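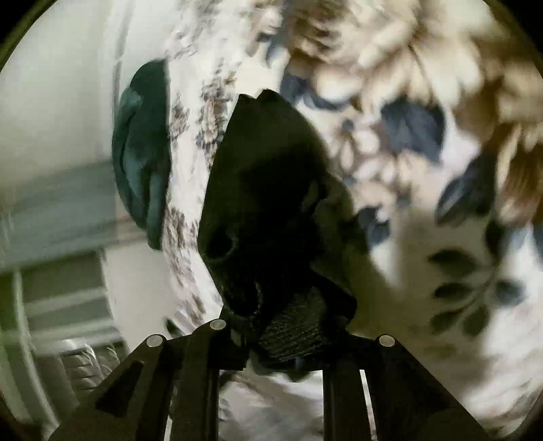

4.2 Dark garments on patterned bedding

In most of the participating homes, clean clothes were not folded where they were dried. They were carried to a bedroom, tipped onto the bed and dealt with there, often hours later. The bed was the largest flat surface available and stood close to the drawers and wardrobes where the clothes would end up. This section looks at what the bed covering does to the sorting task, with attention to dark items, which gave the sorters the most trouble.

The material comes from nine households in Sallberg, recorded in August and coded with the Semesix scheme described in Section 3. In total 939 items were handled on a bed. Of these, 446 were coded as dark, meaning black, navy or charcoal under the room's usual lighting. Coding was done item by item from the first touch to the point at which the item was put down folded, put down unfolded, or set aside as unidentified.

Two properties of the bed covering were coded: the lightness of its background and the presence of a printed pattern. Plain pale covers made the outline of a dark item easy to find. Plain dark covers did the opposite, and small items such as socks were sometimes left behind at the end of the session. Printed covers fell between the two, and the results for them depended strongly on the scale and colour of the print.

The large floral prints are the most instructive case. In Figure 6, a black item is gathered above a duvet with a white to cream ground and blurred flowers and leaves in muted blue, slate grey and warm beige-brown. The outline of the black cloth remains distinct against the pale ground and the beige-brown petals. The dark blue leaves are closer to it in tone. Where a dark garment overlaps a leaf of this kind, part of the edge can be lost to a quick glance, and the sorter has to rely on the shape of the rest of the item or on touch. With small prints the effect was weaker, as no single motif was large enough to be mistaken for a sleeve or a sock.

Outline is of limited help once an item is crumpled. A garment pulled from the middle of a pile seldom shows its shape, and the black item in Figure 6 is a fair case: it is bunched and folded, it rises to a tall point, and nothing in the outline says what it is. What can be read is the surface. The upper part is smooth, with only a few faint folds, while a section lower down has a fine ribbed knit that catches a little more light. We call a visible change of this sort a surface cue. Ribbing is often found at cuffs, waistbands, necklines and sock tops, so it narrows the choice, but it does not settle it. The item in the figure was therefore entered under surface cue only, with no garment type.

Across the dark items, 196 were entered in the same way at first touch. Most were given a type once they had been shaken out or laid flat. The remainder were typed only after the sorter had found a label, a seam or a matching item. Pale garments rarely needed this second step. Their folds throw visible shadows, and the shadows show where the cloth turns and how many layers there are. On black cloth the same folds are present but much harder to see, and a hollow between two layers can look like one more patch of black.

Three habits were seen often enough to be given their own codes. The first was spreading, in which the whole pile was pushed out over the bed before any folding began. The second was lifting, in which a single item was raised by a pinch of cloth until it hung clear. The third was pairing, in which dark items were first moved next to one another and then compared – a habit largely confined to socks and underwear. Spreading was more common on plain covers. On the floral covers, sorters tended to lift early, and they lifted dark items more readily than pale ones. Lifting moves the item away from the print and lets gravity open some of the folds, although an item held near its middle stays bunched and may need a second hold.

Fabric weight complicates the comparison. Thin, smooth cloth slides out of a pile easily but collapses when it is put down again, so that the shape gained by lifting is partly lost. Ribbed cloth keeps more of its shape but clings to its neighbours. Items that combine the two behave unevenly, and we did not attempt to code weight from the recordings.

Lighting was left as the households had it. Some sorted by a window, others under a ceiling light with the curtains drawn. A lamp placed low and to one side brought out ribbing well, and one household had set one up on the dresser for mending – it was used for sorting dark socks as well. We did not measure light levels, and the differences between rooms should be kept in mind when the counts in Table 4 are read.

The findings agree in part with the earlier Lemaire trials, in which garments were sorted on a plain table. The order of difficulty by garment colour was the same. The effect of the print has no match there and would need a separate test, ideally with the same set of dark garments sorted on several covers. The Ella item set, described in Appendix B, includes enough black knitwear for this purpose but is short on smooth fabrics.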